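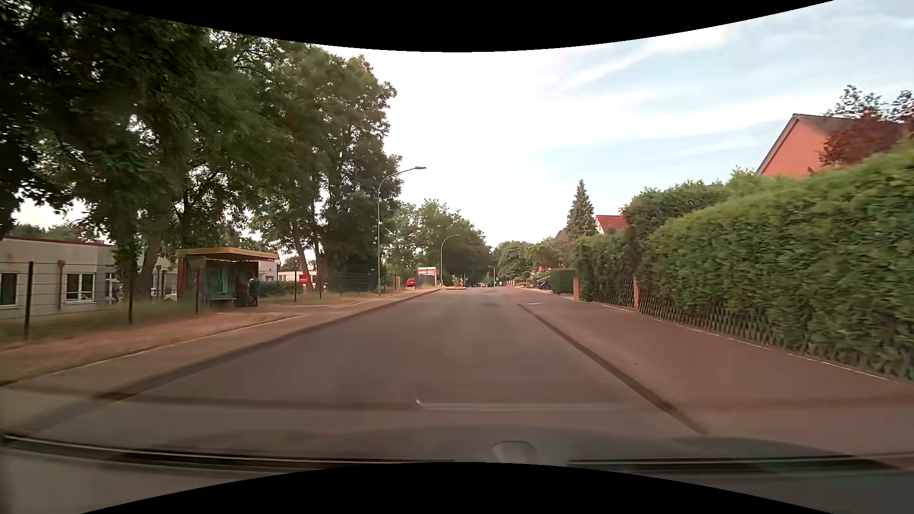
Figure 7.1 A straight road under a pale sky, seen over the hood of a car.

Chapter 7
Slating and the Audition Read

By now you have a quiet corner, a mic you know how to stand in front of, and some idea what your own voice does when it gets tired. Good. This chapter is auditions. Short ones, mostly. Commercial and corporate copy, 30 seconds or less, sent from home as a file.

What you'll cover:
Reading the specs before the script
The slate
Marking up copy fast
Two takes, and when to send only one
File names (yes, a whole section)

Before you start, go back to Chapter 6 and redo the breath marks exercise. Takes ten minutes. Most students skip it and then run out of air on line two of the Rolero script.

7.1 Specs first

Every casting notice has two parts, the specs and the copy. Read the specs first. All of them. Age range, tone, pace, reference reads, deadline, file type. The Groliswood notice in the back of the book says "warm, not salesy, a neighbor over the fence." In the class that tested this chapter, half the students recieved it and sent back a car dealership. Loud, fast, big smile. Antonina Tymoshchuk, who cast the spot, stopped most of them before the second sentence.

She had about 300 files to get through. Think about that when you plan your opening. The first line carries a lot.

Write three words from the specs at the top of your script. Pencil is fine. Look at them before each take.

7.2 The slate

A slate is you saying who you are. Name, role, sometimes agency. Then a short pause, then the read.

"Gearóid Mulligan, reading for Narrator."

Done. No hello, no thanks for the opportunity, no weather. Use your natural voice unless the notice says to slate in character. And check whether they want one at all! Plenty of notices now say no slate, name in the file only. If they say no slate, don't slate.

Common slate problems:
Too slow, like reading a will
Name swallowed, especially the last name
Slate much louder then the read
Paper noise between slate and first line

Exercise 7A. Record your slate five times without listening back. Leave it overnight. Pick the one you'd want to hear from a stranger. Swap with a partner and see if they pick the same.

Key terms so far: specs, copy, slate, reference read. Next, marking up the Flollix script, so have it printed, double spaced, and a pencil handy.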